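Poritz SB-3 stone sealer kit: long-term review
Fri 27 September
Reviewed by Taner Bozkurt
Category: Surface care

The Poritz SB-3 is a penetrating sealer kit for natural stone benchtops. It is sold as a two-part treatment: a solvent-free cleaner that goes on first and a fluoropolymer impregnator that follows once the stone is dry. I bought mine at retail from Brevley in November and have now put it through a winter and most of a spring and summer of kitchen use. This replaces the short first-impressions note I posted after the initial application.

What is in the box

One 500 mL bottle of cleaner, one 500 mL bottle of sealer, two foam applicator pads, a microfibre cloth, a pair of nitrile gloves in one size (large) and a folded instruction sheet. The bottles have flip caps with a narrow orifice, and the sealer cap drips down the thread if it is closed before the neck is wiped. The pads are dense enough not to shed. The cloth is too small for the job and saturates before a standard bench run is finished, so budget for three or four of your own.

The instruction sheet is printed on both sides and covers granite, marble, limestone and travertine. Application rates are given in square metres per litre for each type, with a footnote that honed finishes take more product than polished ones. That matches my experience. What the sheet lacks is any test for whether the stone needs sealing in the first place. Put a teaspoon of water on the surface and leave it for ten minutes. If the stone darkens underneath, it will take sealer. If it does not, save your money.

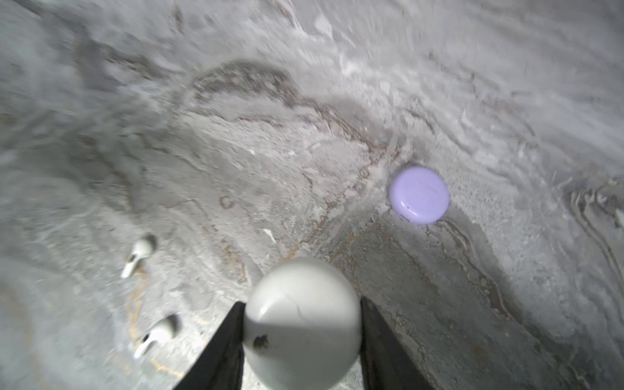
Stain behaviour is where most sealer reviews go wrong, mainly by treating every mark as the same kind of mark. A stain sits inside the pores and an etch is a change to the surface itself, and an impregnating sealer only deals with the first. Dense plastics are a useful comparison. The small brown smudge low on that pale, rounded plastic shell is the sort of mark you would try to shift with a damp cloth before reaching for anything stronger, whereas the same colour on unsealed limestone may be well below the surface by the time you notice it. A sealer narrows that gap without closing it. You get more time to wipe, and the kit should be judged on how much more.

Test method

I used offcuts from the same supplier batch: polished granite, polished marble and honed limestone. Each was washed, oven-dried at low heat and left to return to room temperature. One half of each piece was masked and left untreated. The other half was cleaned and sealed according to the sheet, with a second coat on the limestone only. Curing was 24 hours at an indoor temperature of 19 to 22 degrees. I then applied olive oil, black coffee, red wine, soy sauce and turmeric paste, with dwell times of five minutes, one hour and 12 hours. Marks were wiped with plain water first and then with a pH-neutral detergent.

For comparison I ran the same set with Unimell Stoneguard, a cheaper water-based product I have used for years.

Results

Granite. No visible difference between the two sealers at any dwell time. Oil left overnight produced a slight darkening on the untreated half that faded over the following week. If your benches are a dense dark granite, neither product is worth much to you.

Marble. The Poritz held oil and coffee out completely at one hour. At 12 hours the coffee left a faint ring that came up with detergent. The Unimell showed the same ring at one hour. Turmeric marked both, as it marks most things. Wine left a dull patch on the sealed and unsealed halves alike. That patch is etching from the acid, and the Poritz sheet does say so, although in the smallest type on the page.

Limestone. The largest difference. With two coats of Poritz, oil beaded and stayed on the surface for the full hour. With two coats of Unimell it had started to wet in at the edges by then. At 12 hours both had darkened, the Poritz noticeably less.

Appearance. Neither product altered the colour of polished stone that I could detect under a daylight lamp. On the honed limestone the Poritz deepened the tone slightly. It is marketed as a natural-look sealer, so test it somewhere out of sight first – inside the sink cut-out is the obvious place.
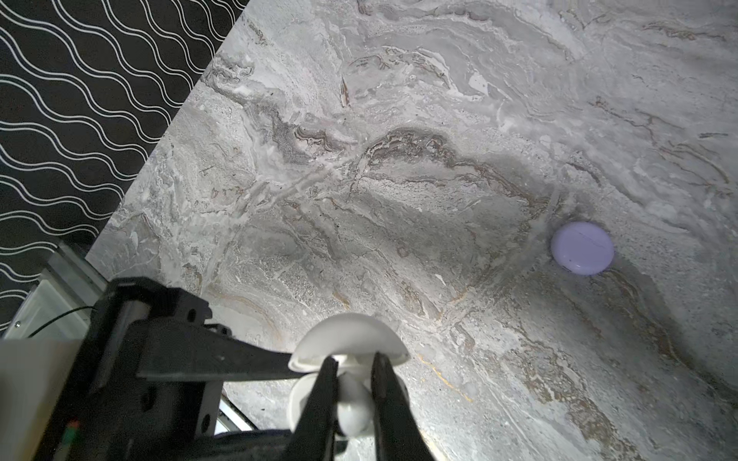

MARBLE AND OTHER HEAVILY VEINED STONE

Veined slabs need a separate note. Material with layered grey and white patterning, brown or charcoal bands and streaks of tan or rust is rarely uniform in porosity. The veins are often a different mineral from the body of the stone, and they can absorb sealer at a different rate. On my own bench the pale areas were saturated after one pass and stopped taking product. Two of the darker veins kept drinking for several minutes and needed topping up with the edge of the pad.

This matters because of residue. Impregnator that has not been absorbed has to be removed before it flashes off, and the sheet gives a window of five to ten minutes. On uneven stone the slow areas will haze while the thirsty ones are still wet. Work in small sections, buff the pale areas first and go back for the veins. If haze does form, a little fresh sealer on a pad will re-dissolve it, provided you get to it within a couple of hours. After that you will need a solvent, and the kit does not include one.

Rust-coloured streaks deserve some caution as well. If they come from iron in the stone, prolonged moisture and acidic cleaners can make them spread or darken. A sealer will slow water entry from above, but it does nothing about damp from beneath, such as a leaking tap base or failed silicone behind the sink. Fix those before you seal.

Durability

The maker claims five years indoors. I cannot confirm that, and I would not plan around it. Ten months in, water still beads over most of the bench. Beside the cooktop and in front of the sink it now spreads into a flat film, although the stone does not darken within ten minutes. I expect to recoat those two zones at the twelve-month mark and leave the rest alone. The Unimell on my laundry bench has needed a full recoat every six to eight months under lighter use.

Coverage and cost

I paid $49 for the kit. Two 500 mL bottles covered a main run 3000 mm long and 600 mm deep, plus a small island, with enough left over for the offcuts. Unimell costs a little over half that for the same volume of sealer, with no cleaner or applicators. Allowing for the shorter recoat interval, the yearly cost is close to even, and the Poritz saves you the labour of one application.

Enriquez also makes a solvent-based sealer that several fabricators recommended to me. I have not tested it indoors owing to the odour and the ventilation requirement, and will not comment on its performance.

Minor complaints

The batch number is printed on the shrink wrap and nowhere on the bottle, so it goes in the bin with the packaging. The gloves should come in more than one size. The cleaner has a strong citrus fragrance that lingers overnight, although it tested neutral with paper strips. Replacement pads are not sold separately in any shop I tried.

Specifications

Type: water-carried fluoropolymer impregnator
Contents: 500 mL cleaner, 500 mL sealer, two pads, cloth, gloves
Recoat window: 30 to 60 minutes
Light use after: six hours
Full cure: 24 hours
Suitable for: granite, marble, limestone, travertine
Not suitable for: engineered stone, glazed tile, laminate

Rating: 4 out of 5 on marble and limestone. Not rated on dense granite, where the water test will usually tell you to leave it alone.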